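Section 4: Following a Bill and Sending Your Comment

Great, your Jondero account is ready! Now for the fun part: picking a bill, watching it move through the statehouse, and getting your own words in front of the people who vote on it.

4.1 Add a bill to your watch list

1. Open the Bills tab. The Kerkurska index lists 2,686 bills for the current session, so the search box is your friend.
2. Type a bill number or a plain phrase such as "retail cannabis license" or "home grow limit."
3. Tap the bill's title, then tap Follow. A green check shows up next to the number.
4. Choose how you want to hear from us: email, text, or both.

Note: Draft bills that have been passed around but not filed carry a D in front of the number. You can follow them, but you can't comment on them yet. When a draft is filed, Jondero swaps in the new number and keeps your notes.

4.2 Read the changes

5. Tap Compare. Old wording is on the left and new wording is on the right, with every change shaded. (We love this screen, and we hope you will too!)
6. Tap any shaded line to save it to your notes. Each bill holds up to 100 saved lines.
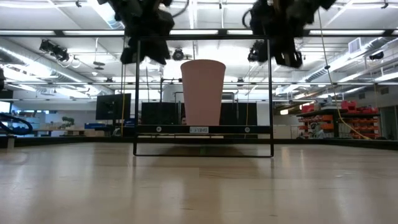
Pink paper cup on a black bar, wooden tabletop.

4.3 Write and send your comment

7. Tap Comment and pick Support, Oppose, or Neutral.
8. Write your message. Short is fine! The form takes up to 833 words.
9. Check your name and home district, then tap Send.
10. Save the receipt number. You'll need it if you want to speak at the hearing.

Caution: Comments become part of the public record. Leave out your street address, medical details, and anything else you wouldn't want a neighbor to read.

Caution: The comment window closes 36 hours before a hearing. Hearings can be moved up on short notice, so turn on text alerts for any bill you plan to comment on.

Note: Bills left over from the October special session are under Archive. They can be read and compared, but the Comment button is grayed out.

To speak in person, go on to Section 5, Signing Up for a Hearing.

Last updated 3/17/20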